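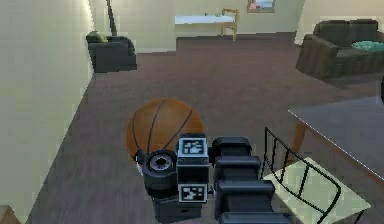 Pick up the ball, put it away: a talk with Precious Calimlim

Got forty minutes with Precious Calimlim between two of her meetings. She runs the home tasks group at Prellar, four people, second floor over a tile showroom. She had a sandwich. I had a list of questions and got through maybe half.

First one was the obvious one. Can a machine tidy my living room yet?

"No," she said. Chewed a bit. "Your living room, no. A living room, sometimes."

Her group works mostly in simulation. Rendered rooms, a rendered arm, a carpet, a sofa with a teal pillow on it, an orange basketball on the floor that needs to be somewhere else. The robot has to find the thing, get to it, get hold of it, carry it off without hitting a chair. They ran 2,205 of these pickups in May alone. I asked how many went right and she made a face.

"Depends on what you call right. Did the ball leave the floor? That's one number. Did it end up where you asked, and is the lamp still standing? Much smaller number. People love to quote the first one."

Why a basketball, I asked. Seems easy. It's big, it's bright, you can't miss it.

"Seeing it is easy. Holding it is awful." A ball rolls. Touch it a little off center and it's gone, under the table, and now you have a new problem and the robot is still thinking about the old one. A hand the size of theirs can't just close over it either. A sock is the reverse, she says. Hard to see on a brown carpet, but once you've got a pinch of it, it comes along.

And furniture. She came back to furniture four or five times. Thin things are the worst, wire chair backs, lamp poles. "A sofa is a wall. The robot respects a wall. A chair made of rods is mostly air, and if your depth reading is bad then it's all air." Their planner drove the arm through a chair back for most of one winter. In simulation, so nobody had to buy a chair.

The carpet in their rooms is clean, I pointed out. Mine has Lego on it.

"Everybody says Lego!" She says they add clutter in stages. Stage one is one object and plenty of open floor. Stage 4 is what she calls a normal Thursday house with kids, and they don't publish stage 4.

I'd also talked by phone to Bart Van Loon, who did 18 years in warehouse automation before he went over to Florkitz, a small outfit that puts arms on wheeled bases and rents them to shops. Shelf facing, moving empty totes, that kind of work. He's more upbeat than Precious, but narrower about it.

"In a shop I get to set the rules," he told me. "I say the totes are this size. I say the aisle stays clear after nine at night. You can't say that to a family." His machines do the tote run at one store pretty much alone now, he says, and need a person for the shelf facing more than he'd like. Bags of chips. They slump. He talked about chips for quite a while.

He's not sold on simulation. Useful for the driving part, he thinks, less so for the grabbing. "Our rendered totes never had gum on the bottom."

I read that to Precious and she laughed, then got a little cross. She agrees about the gum. But she can't run 102 rooms in real life, and she can on a rack of computers overnight. Different walls, diffrent tables, chair pushed in, chair pulled out. "If it fails there it will fail in your house. I'd like to know on the cheap." Passing in there doesn't prove much, she admits. It gets you a ticket to try the real arm.

The real arm lives downstairs at the back. I asked about the marker tags on the housing, the black and white squares, because Bart had been a bit rude about them. She said tags are fine. They help a camera work out where the hand is. "He uses them too, ask him." (I did, by text. He does.)

So when. I had to ask, everyone wants a year.

She wouldn't give one. What she would say: one chore, one kind of floor, objects you told it about ahead of time, slow. Slow matters to her. In one run she timed on the real arm, it took almost a quarter of an hour to get three toys into a bin. A kid could do it in thirty seconds and won't. "If you're at work, who cares about fifteen minutes? If you're on the sofa watching it, you'll get up and do it yourself."

Which chore first then? Floor pickup, she thinks, before dishes and way before laundry. Folding she puts a long way off. Anything with water she doesn't even want to discuss. Bart's answer to the same question was "taking the trash out, if you have no stairs."

I asked what she has at home. A broom, she said, and a robot vacuum that gets stuck under the radiator, same spot every time. Her husband has put a book there to block it.

Last thing, because her next meeting was already at the door. What would she want to see before she'd let the arm lose in her own place?

"A month with no broken lamp. A real lamp." She balled up the sandwich paper, threw it at the can by the door, missed, and went over and picked it up.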